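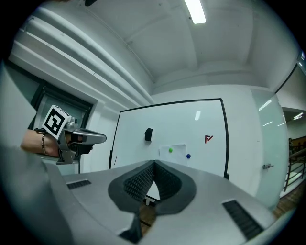
Viel Weiß, ein schwarzer Tafelwischer, ein grüner und ein dunkelblauer Magnet: Whiteboard im Seminarraum. Foto: Gosolley

Pressemitteilung

Gosolley bringt Ordnung an die weiße Wand: Leihangebot „Flesska“ für rollbare und feststehende Whiteboards startet im Juli

Kurse, Vereine und kleine Betriebe können ihre Tafel künftig mit allem Zubehör ausleihen und bekommen auf Wunsch eine Einführung in die Tafelpflege dazu

Wer schon einmal einen Abendkurs gegeben hat, kennt vermutlich die ersten zehn Minuten, in denen man eigentlich schon beginnen möchte und stattdessen nach einem Stift sucht, der noch schreibt, nach einem Wischer, der wirklich wischt, und nach einem zweiten Magneten, weil das Blatt an einem einzigen so traurig zur Seite kippt. Genau für diese zehn Minuten hat sich der Seminarraumanbieter Gosolley etwas überlegt und freut sich sehr, das Ergebnis nun vorstellen zu dürfen. Ab Juli können Whiteboards unter dem Namen „Flesska“ tage- oder wochenweise geliehen werden, jeweils gründlich gereinigt und mit einer kleinen Grundausstattung versehen.

Zum Start stehen 119 Tafeln bereit. Die meisten davon haben ein Gestell und lassen sich dort aufstellen, wo eben Platz ist, am Fenster, vor der Glaswand oder quer im Raum, wenn zwei Gruppen nebeneinander arbeiten möchten. Die beliebteste Größe misst 140 Zentimeter in der Breite und passt nach den Erfahrungen des Teams auch durch ältere Türen, sofern man sie ein wenig schräg nimmt und jemand am anderen Ende mitgeht.

„Eine Tafel ist ein sehr geduldiges Möbelstück, und deshalb wird sie gern vergessen“, sagt Mareike Oltmanns, Leiterin der Raumbetreuung bei Gosolley. „Wir haben in unseren eigenen Häusern über Jahre beobachtet, was an so einem Brett alles hängen bleibt: alte Raumpläne, Klebereste, halbe Pfeile von Besprechungen, an die sich keiner mehr erinnert. Irgendwann haben wir angefangen, uns regelmäßig darum zu kümmern, und die Rückmeldungen aus den Kursen waren so herzlich, dass wir das gern weitergeben möchten.“

Was zur Grundausstattung gehört

Zu jeder Leihtafel gibt es einen Wischer, mehrere Stifte in verschiedenen Farben und ein Paar Magnete. Über die Magnete ist im Haus ausführlicher gesprochen worden, als man annehmen würde. Schließlich fiel die Entscheidung für kleine runde in kräftigen Farben, die man auf der weißen Fläche auch von der letzten Stuhlreihe aus noch findet. Der Wischer haftet selbst an der Tafel und soll dort bitte auch bleiben, möglichst auf Augenhöhe und in der Nähe der Mitte, damit niemand mitten im Satz den Raum durchqueren muss.
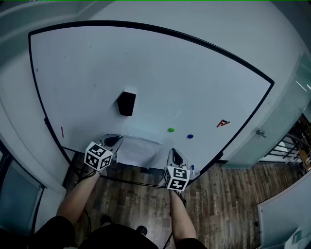
Freitags wird gewischt

Aus den eigenen Häusern übernimmt Gosolley auch eine Gewohnheit, die intern längst einen festen Platz hat. Am Freitag nach dem letzten Kurs geht das Team von Raum zu Raum und macht die Tafeln für die neue Woche fertig. Zuerst kommen die Blätter herunter, dann wird trocken gewischt, von oben nach unten und in langen Bahnen. Was danach noch zu sehen ist, wird mit einem leicht angefeuchteten Tuch nachgenommen. Die Ablage unten kommt zum Schluss an die Reihe, denn dort sammelt sich der Abrieb, und wer sie zuerst säubert, macht sie gleich noch einmal sauber.

Eine Ausnahme bilden die Ecken und Ränder. Kleine Markierungen am Rand, die den Gruppen als Anfangs- oder Merkzeichen dienen, lässt das Team stehen, wenn die Kursleitung darum gebeten hat. „Da muss man miteinander reden“, meint Nelu Moldovan, der die Runde in den meisten Wochen übernimmt. „Ich habe einmal einen ganz unscheinbaren roten Strich weggewischt, und das war ausgerechnet die Linie, bis zu der eine Tanzgruppe ihre Schrittfolge notieren wollte. Seitdem frage ich lieber einmal zu viel. Es gibt dafür auch einen kleinen Zettel, den man an die Tafel hängen kann, und den lese ich dann auch wirklich.“

Für Leihkundinnen und Leihkunden ist die Freitagsrunde selbstverständlich keine Pflicht. Wer möchte, kann sie jedoch für die Dauer der Leihe dazubuchen. Das Team kommt dann am späten Nachmittag vorbei, bringt frische Tücher mit und tauscht bei der Gelegenheit leere Stifte aus.

Papier an der Tafel, aber bitte mit Gefühl

Ein eigenes Kapitel ist das Papier. Fast an jeder Tafel hängt früher oder später ein Blatt, sei es der Ablauf des Tages, eine Teilnehmerliste oder die Skizze, auf die sich alle beziehen, und das ist auch gut so. Gosolley empfiehlt, Blätter an der unteren Kante anzubringen, wo sie die Schreibfläche frei lassen, und dafür nach Möglichkeit Magnete zu verwenden. Klebeband ist erlaubt, sollte aber bald wieder abgenommen werden, solange es sich noch ohne Rückstände lösen lässt.
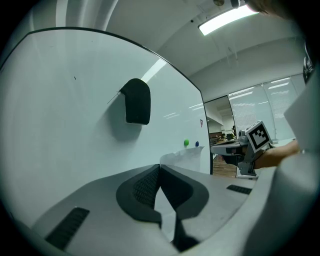

Auch die Stifte verdienen ein wenig Aufmerksamkeit. Sie gehören mit aufgesetzter Kappe zurück auf die Ablage, und wer einen schwachen Stift entdeckt, legt ihn bitte nicht freundlich wieder zu den anderen, sondern gibt ihn beim Empfang ab. Dort steht ein Karton zum Sammeln, aus dem die nachfüllbaren Exemplare heraussortiert werden.

Alle diese Hinweise, und noch eine ganze Reihe mehr, hat Perihan Kozan in einem Heft zusammengetragen, das jeder Leihtafel beiliegt. Es heißt „Nilletti“, umfasst 96 Seiten und enthält neben den Pflegetipps auch Vorschläge für die Aufteilung der Fläche, Übungen für eine lesbare Tafelschrift und mehrere leere Seiten zum Vorzeichnen. Der Name stammt von einer Wortkarte, die nach einem Sprachkurs liegen geblieben war und dem Redaktionsteam so gut gefiel, dass sie monatelang über dem Schreibtisch hing.

„Ich wollte, dass man das Heft irgendwo aufschlagen kann und etwas findet, das man noch am selben Abend ausprobiert“, so Kozan. „Zum Beispiel, die Tafel vor dem Kurs einmal ganz leer zu lassen, sich in die letzte Reihe zu setzen und nur zu schauen, wo das Deckenlicht spiegelt. Dort schreibt man dann eben nichts Wichtiges hin. Das ist so einfach, und trotzdem habe ich selbst Jahre gebraucht, bis ich darauf gekommen bin.“

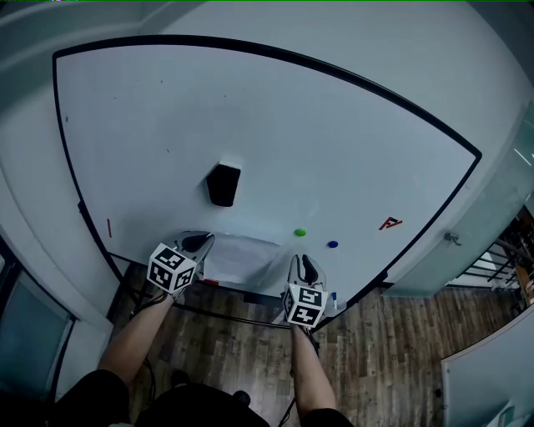 Schwarzer Wischer auf der Fläche, rechts unten ein Stift mit blauer Kappe. Foto: Gosolley

Kennenlernabend im Haus Fröhlich

Wer sich vorab ein Bild machen möchte, ist herzlich zum Kennenlernabend in das Haus Fröhlich eingeladen. Los geht es an einem Freitag im Juli um 18 Uhr im großen Seminarraum im Erdgeschoss. Der genaue Termin wird auf der Internetseite und im Schaukasten neben dem Eingang bekannt gegeben. Verschiedene Tafelgrößen können ausprobiert, beschrieben und natürlich auch wieder abgewischt werden. Danjuma Ogundipe, der bei Gosolley seit Langem Kurse in Moderation und Visualisierung gibt, zeigt dazu in kurzen Einheiten, wie man eine Tafel so aufbaut, dass sie am Ende einer Sitzung noch verständlich ist. Für Getränke und etwas Gebäck ist gesorgt, und wer eigene Lieblingsstifte besitzt, darf sie sehr gern mitbringen.

Der Eintritt ist frei. Für die Planung der Sitzplätze bittet das Team um eine kurze Anmeldung beim Empfang.

Preise und Ausleihe

Die Wochenleihe einer Flesska-Tafel in der Standardgröße kostet einschließlich Grundausstattung und Heft 100 Euro. Einzelne Tage sowie längere Zeiträume werden auf Anfrage berechnet, gemeinnützige Vereine erhalten einen ermäßigten Satz. Abgeholt werden kann werktags im Haus Fröhlich über die Rampe im Hof. Eine Lieferung im Stadtgebiet ist möglich, sollte aber einige Tage vorher abgesprochen werden, vor allem wenn Treppen im Spiel sind.

Über Gosolley

Gosolley vermietet und betreut Seminar-, Kurs- und Besprechungsräume für Bildungsträger, Vereine und Unternehmen. Zum Angebot gehören neben den Räumen die Möblierung, die technische Grundausstattung und die laufende Betreuung vor Ort.

Pressekontakt

Henrik Lenz
Gosolley, Presse und Öffentlichkeitsarbeit
Haus Fröhlich, Büro im ersten Stock

Abdruck honorarfrei, Belegexemplar erbeten. Bildmaterial in Druckauflösung wird auf Anfrage zugesandt.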